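1/ Fil sur l'économie de la presse locale, à partir d'un cas que je suis depuis décembre : la Gazette de Sellden, dont la rédaction est passée sous le contrôle du groupe Alura. Le sujet est technique. Il porte sur les contrats, pas sur la ligne éditoriale.

2/ Avant la reprise, la rédaction reposait sur deux statuts : des salariés permanents et des correspondants payés à la pièce. Le second groupe produisait l'essentiel des comptes rendus de conseils municipaux, des audiences et des pages agricoles.

3/ Le barème des correspondants était fixé à 45 par article publié, photo comprise. Pas de paiement pour un article commandé puis refusé. Pas de remboursement des trajets à l'intérieur de la commune.

4/ Alura a remplacé ce barème par un forfait mensuel de 900, quel que soit le nombre de papiers. Sur le papier, le forfait équivaut à vingt articles. Un correspondant qui en livrait davantage perd de l'argent. Un correspondant qui en livrait moins en gagne, mais doit rester disponible tous les jours ouvrés.

5/ C'est la clause de disponibilité qui pose problème. Elle interdit en pratique de travailler pour un second titre. Or presque tous les correspondants de la zone cumulaient la Gazette et l'hebdomadaire de Sirkia.

6/ Areti Lazaridis, qui couvrait le tribunal de Sirkia pour les deux titres, a refusé le forfait. Elle m'a transmis son avenant, que j'ai lu en entier. L'exclusivité y figure à l'article 3, sans contrepartie financière distincte.

7/ Réponse de la direction, obtenue par écrit : l'exclusivité serait « inhérente à la nature forfaitaire de la rémunération ». Je note que le texte ne définit ni volume minimal, ni volume maximal. Un forfait sans volume n'est pas vérifiable.

8/ Deuxième point, les droits. L'ancien contrat cédait l'article pour une parution. Le nouveau cède tous les usages au groupe, y compris la reprise dans ses autres titres. Cempaka Raju a retrouvé une de ses enquêtes sur l'eau dans l'édition de Sedgwick, raccourcie d'un tiers, sans signature.

9/ Elle a demandé le rétablissement de la signature. Il a été fait sur le site. L'édition imprimée n'a pas donné lieu à rectificatif.

10/ Troisième point, la couverture. J'ai comparé les sommaires du trimestre précédant la reprise avec ceux du trimestre suivant. Les comptes rendus de conseils municipaux ont nettement reculé. Les audiences ont disparu des pages intérieures. Les communiqués repris tels quels occupent la place libérée.

11/ Limite de la méthode : je n'ai travaillé que sur les éditions imprimées, et un article court compte autant qu'une enquête. Noboru Minami, ancien secrétaire de rédaction, a relu mon classement et contesté quelques attributions. J'ai retenu ses corrections.

12/ Les départs, maintenant. Chiyo Sakamoto enseigne à temps partiel. Sadao Sakamoto, son frère, rédige des notices pour un fabricant de pompes. Areti Lazaridis continue seule, par une lettre d'information sur les audiences, encore déficitaire.
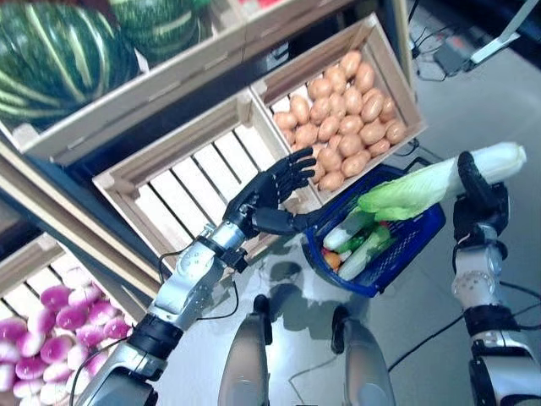
13/ La rubrique consommation est un bon indicateur de ce qui change. Elle demandait un relevé hebdomadaire des prix au marché et en magasin, fait par un correspondant, article à l'appui. Elle est désormais montée à distance à partir des tarifs envoyés par les enseignes. Un tarif donne un prix au kilo ou à la pièce. Il ne dit rien de la marchandise : pour un chou chinois long comme celui qui est tenu au-dessus du panier bleu, la base blanche est épaisse et les feuilles frisées tirent sur le jaune-vert, détails qu'un relevé sur place permettait de consigner à côté du prix.

14/ La rubrique paraît toujours le même jour, sous le même titre. Rien n'indique aux lecteurs que la source a changé. J'ai demandé à Alura si une mention était prévue. Pas de réponse à ce jour.

15/ État du dossier au 20 juillet 2023 : deux correspondants contestent l'article 3 de l'avenant. Leur argument principal est que l'obligation de disponibilité, combinée à l'exclusivité, caractérise un emploi salarié. La direction soutient qu'il s'agit d'une prestation libre.

16/ Je cherche encore des avenants signés dans les autres titres du groupe, Sedgwick en particulier. Version complète de préférence, annexes incluses. Messages privés ouverts, noms masqués sur demande.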